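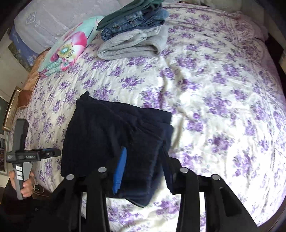 The Planer module converts a segmented view of a garment into a sequence of grasp and fold actions. It was written as the software half of our capstone project, and this report covers its second version. Grasp candidates are scored on fabric thickness, edge direction and clearance from nearby items. Clearance carries the most weight in settings such as a bed with a patterned spread, where a dark folded garment is held a short distance from a stack that includes folded jeans. In version one, the printed roses were often segmented as fabric edges.

Training used 800 demonstrations, divided by garment type. The policy predicts 12 steps ahead and replans after five. Inference runs on the Follen workstation, and logs are stored in the Gikulness format so that runs can be replayed against later builds.
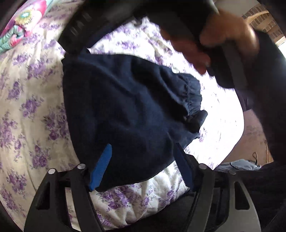 Berchtold, in a written review of the draft, asked whether replanning after five steps was too slow once cloth began to slip, and recommended that slip be treated as a separate trigger. The recommendation was adopted. The revised planner was tested over 50 replayed runs, and the results are given in Table 2.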